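## 5. Setting up the table before you record

Right, this is the bit I get asked about most, so I've written it out properly. It covers getting the two-arm cell ready for a round of demonstrations on the Irno method (the one where we shuffle the clutter between episodes and keep the task the same). If you haven't done the homing in section 4, go back and do it now, please!

1. Switch on the left arm controller, then the right. Wait for both to report ready in Cisik.
2. Open the grippers fully and park both arms clear of the middle of the table.
3. Load the clutter sheet for the session. Each sheet gives you one layout, and there are 192 in the set.
4. Put the objects down roughly where the sheet says. I used to fuss over this with a ruler and it made no difference to the results, so don't bother.
5. Bring the grippers down slowly, one at a time, until the tips are just above the tallest thing you plan to pick up. 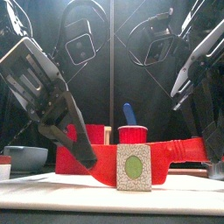
6. Check the live view from every camera in Cisik. If one is frozen, restart the viewer before you start pulling cables out (I've learnt that the slow way).
7. Record a throwaway episode and play it back at normal speed. You're looking for stutter in the arm motion, nothing cleverer than that.

> **Caution:** keep your hands off the table whenever the arms are live. The Fahy pedal stops both of them, so have your foot near it before you reach in for anything.

**A note on how many episodes.** Our first training set had 1,039, and I'd happily have gone on collecting. Takeshi Sakamoto talked me into trying smaller batches of 20 per layout and moving on sooner, and the policy trained on those coped far better with layouts it hadn't met. So 20 it is, and please don't sneak in extras because you've got into a nice rhythm. I know it's tempting!

### 5.1 Fiddly layouts

8. Choose the "fine" speed profile in Naltmont. It feels painfully sluggish at first but you do get used to it.
9. Re-zero both grippers, even if you did it ten minutes ago.
10. Set out the main work item first, then the clutter.

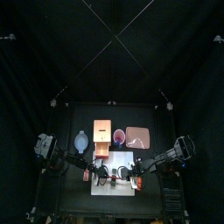

Clutter is where people tend to get carried away, and I include myself in that. The rule I stick to now is that the job gets the front of the table and the distractors go behind it. So the white board with the little electronic assembly goes in front of the wooden cabinet, and the blue bowl, pink cup and pink tray stay in the row across the back. Leave the cabinet drawer however the sheet has it, open or shut, and don't tidy it between episodes.

11. Run one slow approach with each arm before recording. If either gripper nudges a cable on the way in, lift it out and come in again from higher up.
12. Save the layout number in the episode notes. Naltmont won't do it for you.

**Note:** if an episode goes wrong halfway through, finish it anyway and mark it as failed. We do use those, and section 7 explains how.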